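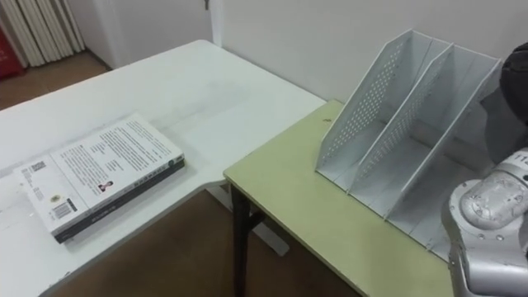

A book on one table, an empty file organizer on the next, and the arm alongside.

I have grown fond of the house rules we keep at Sadell, all 2 pages of them, and I'd like to put in a friendly word for short rules generally. The draft going around from Jostedthorpe runs to about 220 clauses, and bless them, somebody worked hard on it! But a person standing beside an arm on a Friday afternoon needs to know where to stand, who has the stop button and what counts as a finished try (we argued over that last one most of March). Put those on the first page, in big type, and I'll happily read the rest over coffee.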